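Skanden Building Stores, Working Group Minutes, February

Present: Sang Tô (chair), stores staff, one guest from Tasolis
Start: 3:00 p.m.

1. Previous minutes
Accepted with one correction. The shelf order was for 145 bins; the minutes gave 154.

2. Blue cylinders
The chair reported that scuffing on the blue cylinders is limited to the surface color. Marks are pale streaks and light scratches, mostly on the curved face. Agreed that scuffed pieces remain in use. Pieces with a crack or a dent go to the reject shelf and are written off at the end of the month.
The guest asked whether a polish could be applied. The chair said polish leaves a film that holds dust. Not adopted.

3. Storage
Cylinders are now stored upright in rows, with felt between rows. Bay 4 is full. Overflow goes to bay 3 until the Skevatard racks are delivered. Rack depth to be confirmed before the order is released.

4. Labels
The present labels lift at the corners. Khương quoted for a roll of 200 in a thinner stock. Order one roll and test it on the reject shelf first. Labels go near the base, away from the area that gets handled.

5. Actions
Sang Tô: confirm rack depth with Skevatard.
Stores: order labels, move overflow to bay 3.
Tasolis: send the cleaning sheet for colored surfaces.

6. Other business
The bay 3 light is still out. Work order submitted.

Closed 4:00 p.m.
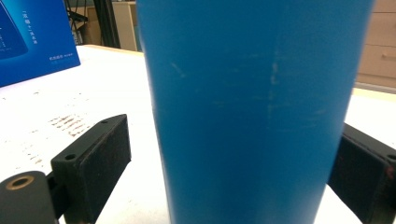
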